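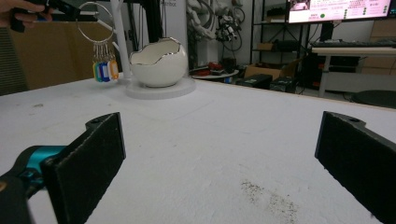 Where do your keys and small stuff land? (show me your drop spot)

plumtree_attic
Wednesday, 9:40 pm
I've finally got a drop spot I love and I need to talk about it with people who care! It's a white jewelry stand, the kind with a post and little branching arms, on a round base. The key ring is a big thin silver hoop with four colored tags on it (green, blue, white, orange), and it goes on an arm. The bowl looks like a cracked eggshell and it makes me happy every single time. I paid 10 bucks for the pair at the Plurnville flea market. The tags were 2 more.
Yes, I know the table needs a wipe. What do you all use?

gristle_and_twine
Love the bowl!! Does that shiny trim on the rim hold up? I had a saucer with a metallic edge and it went dull in one September of dishwashing.

plumtree_attic
No idea yet, I only hand wash it. Soft sponge and that's it.

Sverre Solberg
I'll be the grump. Keys don't belong on a jewelry stand. Four tags plus keys is a lot of weight out on one arm, and the first time you're in a hurry you'll pull the whole thing over, bowl included. Put a hook on the wall. Mine is a plain Nyberg rail by the back door and it has held everything for 3 winters.

hundstead_hal
Sverre, I see your point about weight, but a wall hook does nothing for rings and loose bits. I'm in Hundstead in a rental and can't drill anyway. A stand you can pick up and move wins for me.

Sverre Solberg
Fair on the rental. I still say separate the two. Keys on the wall, jewelry on the stand. 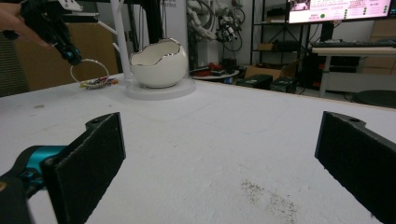
mossy_drawer
My big weakness is bracelets, I must own over 1000 beads' worth by now and they used to live in one horrible knot in a Vokico tin. Trees like this fixed it for me! Anything small and beaded, like the one with the red and yellow beads lying there on the table, I'd loop on a lower arm where it can't slide far. Thin silver hoops go higher up. And I'd scoot the bowl a little closer so you aren't reaching across for it.

plumtree_attic
Ooh, lower arm for the beads, yes. I keep dropping mine next to the stand and then hunting for it at 7 in the morning.

gristle_and_twine
Disagree about moving the bowl. Leave some room between them or you'll chip that jagged edge when you grab something off an arm.

mossy_drawer
OK, a hand's width then. Deal?

hundstead_hal
Deal from me. Does anyone line their bowl? I cut a circle of felt for mine and the clinking stopped.

plumtree_attic
Felt! Going through my scrap bag tonight. Sverre, I'll try a hook for the keys for a week and report back.

Sverre Solberg
Good. Get one with a lip on it.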